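Wimotier Bench Arm — Build and Set-up Guide
Section 6: Fitting the printed gripper and first pick tests
Posted in February by the Khalaf workshop build group

6.1 Before you start

This section assumes that the arm is bolted down, the joints have been homed (Section 4) and the Rarkex driver board is passing its self-check. The printed parts should be the revised set. Older fingertips have a shallower ridge pattern and will fit, but they slip on thin metal rims.

You will need:
- the printed gripper housing and two fingertips
- the bolts from bag C, with washers
- a hex key and a small flat file
- the Claseck wrist cable, 700 mm
- a shallow metal dish or tin for the pick test

CAUTION: Switch off the arm supply at the wall before fitting the gripper. The enable switch on the driver board does not remove power from the wrist motor.

6.2 Fitting the housing

1. File any stringing from the inside faces of the open triangles. Do not file the ridged outer surfaces.
2. Offer the housing up to the wrist plate with the longer V-shaped part facing outwards.
3. Fit both bolts by hand. Tighten them a quarter turn at a time, going from one to the other, until the washers stop moving.
4. Turn the wrist by hand through its full travel. If the housing touches the plate, take it off and check for print debris behind the boss.
5. Run the wrist cable along the arm and clip it at each link. Leave a loop at the wrist about the width of a hand.

NOTE: The bolts go straight into plastic. Overtightening crushes the boss and the housing will then sit at an angle. A crushed boss cannot be repaired with filler; print the part again.

6.3 Fitting the fingertips

1. Slide each fingertip onto its carrier until it clicks.
2. With the power still off, push the carriers together. The tips should meet evenly.
3. If one tip sits higher, swap the two over and try again. If the error moves with the tip, the tip is at fault. If it stays on the same side, the carrier is.

6.4 Setting the grip limits

1. Restore power and open the Rarkex settings page.
2. Set the closing speed to 100 and the holding current to 200 mA.
3. Close the gripper on nothing and read the position value. On our build this came to 582. Enter your own reading as the closed limit.
4. Open the gripper fully, back it off slightly and save this as the open limit.

CAUTION: Do not copy the closed limit from another build. A limit set past the true closed point will stall the motor each time the gripper closes.

6.5 First pick test

Any firm, level surface will do. A thin tin is a good first object: the rim is easy to miss if the height is wrong, and a dropped tin does no harm.

1. Place the tin open side up, within easy reach of the arm.
2. Jog the wrist down until the fingertips are level with the rim. Keep the lower end of the V clear of the tin.
3. Move in sideways, one tip inside the rim and one outside.
4. Close at the set speed. Raise the arm slowly and hold it still for a count of ten.
5. Repeat with the tin moved to each side of the work area.

If the tin tilts as it lifts, lower the grip point a little. If it slips, raise the holding current in small steps, and stop if the motor becomes too warm to touch — the current is too high by then. Pale scuffing on the lower edges of the print is normal wear and needs no action unless a layer has split.

Keep a hand near the stop button throughout, and write down the values that worked before switching off. The board loses unsaved settings at power-down.
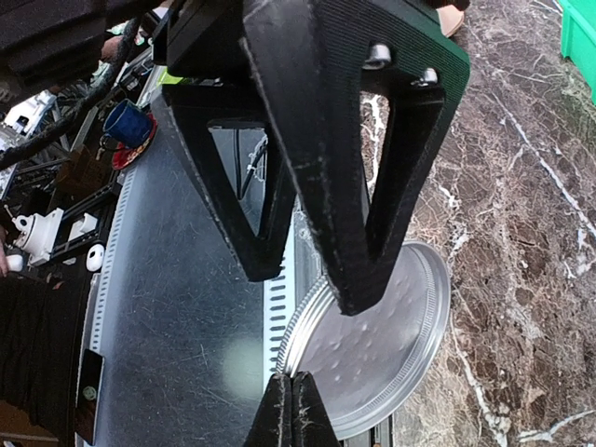 The saved values are used again in Section 7, where the arm is taught its first stored positions. Leave the gripper fitted and the wrist cable clipped in place.

Comments (3)

My closed reading drifts a little after half an hour of use. Is it worth setting it again once the motor has warmed up?

Mine did the same. I set it warm and backed off by two, no stalls so far.

Could step 5 in 6.2 mention which way round the cable plug goes? I had it in upside down and lost an evening to it.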